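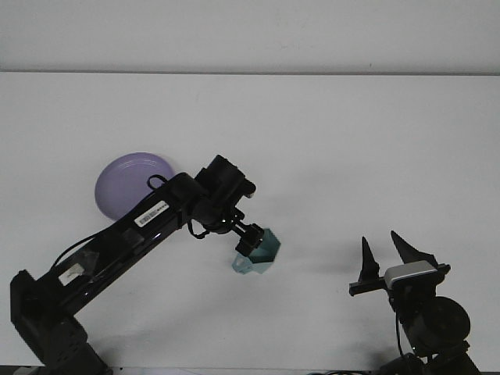 Photo: Anel Moodley

Speaker notes - "What the White Paint Cost Me: Lessons From Redoing a Rental Kitchen"
Library lecture room, January 23, 2021

Start before the slides. Say hi, check the people in the back can hear, ask who has ever painted a room white and hated it. Wait for hands. Don't rush this bit, people like to look around and see who else put a hand up.

OK. So I'm going to talk for a while about white paint, and I know how that sounds. I've been painting apartments for other people for a good long while now, and I'd say most of the unhappy phone calls I get are about white. I get calls about green too, but with green people call before. With white they call after, because they thought it was the safe choice and they didn't test it.

First story is my own kitchen. I rented a place in Grutau, second floor, one window facing north, and the landlord said I could paint as long as I kept it "neutral." Great, I thought, white. I went to the store and grabbed the can with the nicest name. I'm not going to tell you the name - ask me after. I put two coats on over a weekend and on Monday-type morning light (gray, drizzle, you know the kind) the whole kitchen was the color of skim milk. Blue at the edges. My toast looked sad in there.

(Pause. Somebody usually laughs at the toast. If they don't, keep going.)

So what went wrong? Two things, and I want you to write them down if you've got a pencil.

One is undertone. Every white in the store has a little something mixed in, a touch of yellow or red or black or blue. On the tiny card you can't see it. Put the card on a sheet of printer paper and suddenly you can. Put three cards next to each other and you'll wonder how you ever thought they were the same color.

Pass the cards around now. There are two sets, start one on each side of the room. They come back to me at the end please, I lost a set last time!

The other is the light. North windows give you cool light all day, so a cool white goes cold and a warm white calms down to plain old white. South windows do pretty much the reverse. East and west are a pain, they change on you, and you have to pick which part of the day you care about. In a bedroom I care about the evening. In a kitchen I care about breakfast. You may be different, my brother eats dinner at eleven at night.

Slide: the Dirkow house. This was a hallway with no window at all. The owners wanted it "bright," and they bought the brightest white they could find, the one with hardly any tint in it. Here's the trouble with a bright white in a dark hall: there's no light for it to bounce. It just goes gray. We ended up with a soft cream on the walls and they changed the bulbs, and that helped more than the paint did. I told them so and I still sent the bill, ha.

While we're on bulbs. Read the number on the box. Lower number, warmer light. If you have one kind over the stove and another kind over the table, your one white wall is going to be two colors after dark, and you'll think the painter did something. The painter did not do something. Change the bulbs first, live with them a week, then pick the paint.

Next part is sheen, and I go fast here because people's eyes glaze over. Flat, eggshell, satin, semi-gloss. Flat hides bumps and scuffs if you look at it wrong. Shiny wipes clean and shows every single patch you ever made in the wall. For most rooms I do eggshell. For ceilings I do flat, always. For kitchens I've come around to satin, even though I argued against it for years with my old boss at Szűcs - he was right, don't tell him.

If somebody asks about matching the walls and the counters: this comes up a lot now. People want the white wall and the white surface to run together so the line between them almost goes away. It can look lovely. It's also the hardest thing I get asked to do, and here's my honest advice, don't try for an exact match. You won't get it. The wall is paint and the counter is something else, they take the light differently, and a near miss looks like a mistake. Go one clear step apart. Let the counter be the brighter one. It gets more light from overhead anyway, so you're going along with what the room wants to do.

(Water. Check the clock. Should be past the halfway mark. If not, skip the Braltitance story.)

The Braltitance story. This was an office job, a long room, 13 columns down the middle, and the manager had picked one white for the walls and another for the columns. On paper they were neighbors. Up on the wall one was pink. Really pink, like the inside of a shell. It only showed because the other one was sitting next to it. If we'd painted everything in either color it would've been fine! So that's my rule about trim as well: same white on wall and trim in two different sheens, or two whites that are plainly different. The in-between is where the trouble lives.

We repainted the columns in March. I ate the cost of the labor on that one, as I should've put up a sample before we opened the cans, and I knew better.

Which brings me to samples. Please, please do samples. Not a little square straight on the wall, though. Your old color is all around it and it'll fool you every time. Get a big piece of poster board, paint the whole board, two coats, and leave a thin bare border around the outside. Then move it. Morning, noon, lamp light. Stand it next to the window, then in the darkest corner. Put it behind the sofa. Lay it flat and then stand it up, and watch it change (this one always gets a gasp, so do the demo with the board here, slowly, tilt it toward the lights and back).

Leave the board up for a couple of days and try to ignore it. If you keep noticing it, that's information.

Money, quickly. I priced out the kitchen in Grutau when I finally did it over. Paint was the cheap part. What cost me was the time, the second roll of tape, and the primer I should have used over the old oil paint by the stove, which was peeling by spring. Prime over oil. Prime over stains. Prime over anything a smoker lived with, and use the smelly kind and open the windows.

A few things people ask:

Do I need to paint the ceiling too? Look up. If it's yellow next to your sample board, yes.

Is the expensive can worth it? Usually, yeah, for white more than for other colors. Cheap white takes three coats and you've spent the difference on rollers and a sore shoulder.

Can I touch up one spot later? With flat, mostly. With anything shinier, paint corner to corner. And write the color and the date on a piece of tape and stick it inside a cupboard door. Keep a jar of it, labeled, somewhere that doesn't freeze.

What did I end up using in my kitchen? A warm white with a bit of yellow in it. On the card it looks like butter. On the wall up there it's just white, and the toast looks like toast.

Leave time for questions, 13 minutes if we can manage it. Collect the cards. Remind them the sign-up sheet for the roller workshop is by the door, and bring an old shirt.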